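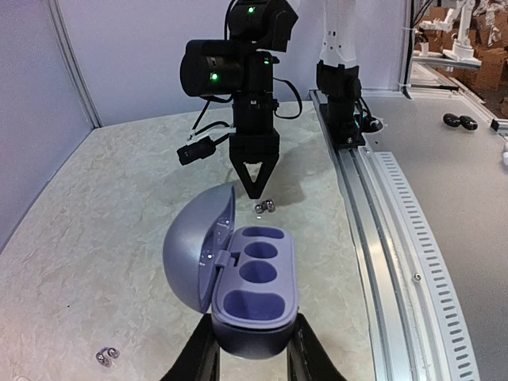
Bogdan Pawlak wrote in to ask whether you can run a trend panel with no budget, no famous speakers and a room that holds a dozen people, because every guide he finds seems to be written for big agencies with a stage and a sound crew.

Yes, you can! Small panels are my favorite kind, and I think they often produce better predictions than the big ones, for the simple reason that people interrupt each other more. Here is how I set one up, start to finish.

Pick one question

"The future of retail" will get you two hours of fog. Try "What will people in our town stop buying in person by next April?" A good question has a place in it and a date in it, and someone should be able to tell you later that you got it wrong. Write it on one line. If it runs onto a second, keep cutting.

Start a signals file

A signal is a small, real thing that has already happened somewhere: a shop that changed its hours, a word your niece uses, a form that now has an extra box on it. I collect mine in a plain spreadsheet with four columns (what, where, when I saw it, who told me). There is no column for "what it means" and I'd beg you not to add one yet. Meaning comes later, with other people in the room, and that's the fun part.

Give yourself a few weeks. My file for the Kerslake evening got to roughly 90 entries before I stopped, and plenty of them were junk. Junk is fine. You will be surprised which odd little entry gets the whole table talking.

Invite 12 people

With fewer, one loud person steers everything. With more, the quiet ones vanish. Mix ages and jobs as widely as you can – the best guest I ever had was a driving instructor, who spends all day in a car with 17-year-olds and hears everything. Ask each guest to bring two signals of their own, and tell them that no slides are needed. Send the question a week ahead, along with the start time and where to park.

Sort before you talk

Print the signals on cards, one per card, in type big enough to read from across a table. Spread them out and let everybody move them into piles without speaking for the first ten minutes. It feels silly for about one of those minutes and then it gets wonderfully absorbing.

Once the piles settle, each one gets a name. Insist on a verb in the name. "Privacy" is a topic, but "People hide their phones at dinner" is something you can argue about. At the Jeltow session we had a pile called "Wellness" that fell apart into three different trends as soon as we tried to put a verb in it.

Argue, then vote

Take the piles one at a time. Somebody makes the case for it, somebody else makes the case against, and swap the roles around so that the resident skeptic has to defend something for once. Then everyone writes down how likely they think it is, from 0 to 100, privately. Collect the slips before any scores are read out, or the whole table will drift toward whoever spoke first.

Look at the spread as well as the average. A pile where half the room says 20 and the other half says 80 deserves another round – go straight back in and ask the extremes to explain themselves.

Write it up the same night

Keep it under 1,000 words. Put the question at the top, then each trend with its score and two or three of the signals behind it. Add the strongest objection you heard, in the words of the person who made it if they don't mind. Date the page, send it to everyone who came, and set a reminder to open it again when the deadline in your question comes up.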